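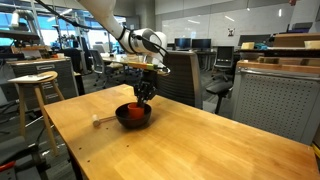
An orange-red cup standing in a dark bowl on a light wooden table

Tableware is the general name for the dishes and utensils used to set a table, serve food and eat. The term covers plates, bowls, cups, glasses, serving dishes and cutlery. Pieces may be made of ceramic, glass, metal, wood or plastic.

Bowls are among the oldest forms. Their curved sides suit soups, grains and stews, and most can be stacked for storage. Cups are usually taller than they are wide and may be made with or without a handle.

Regional collections

The Urden Museum of Domestic Life holds 2,190 pieces of household tableware, of which 237 are bowls. The catalog was begun by the curator Telma Arancibia and groups objects by use, with material given as a second heading. A set of 38 drinking cups from the Bustos pottery is on permanent display.

See also
Cutlery
Pottery
Table setting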